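Bosberg, Dec 17, 2018

**Student team Undbridge opens utensil-sorting project for the Prilus manipulation course**

Undbridge, the student robotics team at Le Goff technical college, has released the task set it built for the Prilus course. The set contains 15 tabletop tasks in which utensils and trays are handled by robot arms. Work began in August.
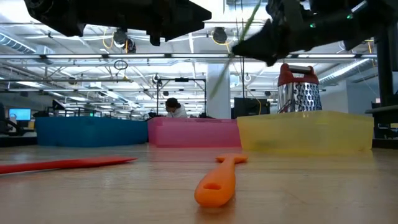 *Undbridge sorting task: gripper above the bins, utensils on the tabletop.*

Each task is defined by a start layout, a goal layout and a time limit. The team has logged 2607 attempts to date. Logs record joint positions, gripper state and an operator's verdict of pass or fail. 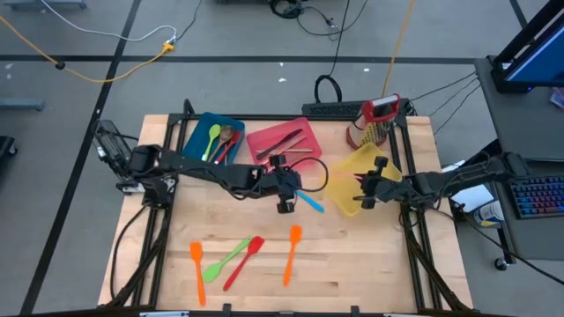
Task definitions are stored as plain text files and can be edited without changes to the control software. Layouts may use both the trays and the open tabletop. One arm can hold the yellow tray at a tilt while silicone spatulas lie across the front half of the table, and the files treat tray angle as a separate field. Tray color is also recorded.

The task files and a 49-page setup guide are available on request from the Prilus course office in Bosberg.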